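3.2 How people talk about snacks they didn't plan to eat

I went into the interviews thinking I'd hear a lot about hunger. I really didn't! What I got was stories about offices, car rides, bad meetings and other people's kitchens (Inmaculada Carretero had warned me about this back in March, and I should have listened). We had 13 people keep a snack diary, and then I sat down with each of them and went through it page by page, usually with coffee.

The word that kept coming up was "there." I ate it and it was there. Abimbola Amadi and I coded the transcripts separately and we both ended up with a category we called "thereness," which is a silly name, but we never found a better one and it stuck. It covers anything where the person gives the location of the food as the whole explanation for eating it. One woman told me, "It was in the dish by the door, so I had it on the way out," and when I asked if she had wanted it she laughed and said she supposed so.

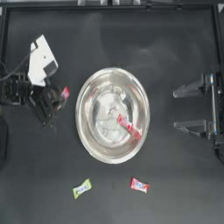
Figure 2. Candy bar wrapper in a stainless steel bowl.

What surprised me more was how differently people talked about food they had bought for themselves. Those stories ran long, with a plan and a price and quite often a bit of guilt (the guilt talk gets its own treatment in Section 4). Shared food hardly got a sentence. Remedios Montes read an early draft and wondered if people were just embarrassed about taking from a common dish, and I think that's fair for 3 of the diaries, where the entries get noticeably shorter after the first week. For the rest I don't buy it. They'd chat happily about the shared stuff once I asked, they just hadn't thought of it as eating.

I should say that the diary form had a box marked "meal or snack?" and a lot of people left it blank for exactly these entries. We kept the blanks as blanks and didn't guess.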